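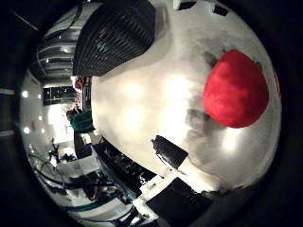

A red object on a white surface.

Tateo Press Opens Reader Review Program in Kendport

Reading time: 2 minutes

KENDPORT, May — Tateo Press will supply advance copies of 30 titles to reader reviewers under a program managed by Si-eun Min. The list includes fiction, memoir and essays.
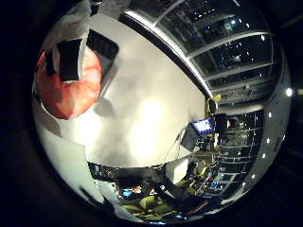
Terms

Reviewers may request up to two books per month. Reviews must run to at least 58 words and are due within 15 days of receipt. Ratings are optional — written comments are required. More than 909 readers have registered.
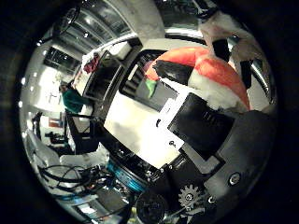 Availability

Copies ship in print or as e-books. Registration remains open through the Vover catalog site.

Recent items
Shetty Prize longlist posted
Vover catalog adds large-print filter
Tateo Press fall essay titles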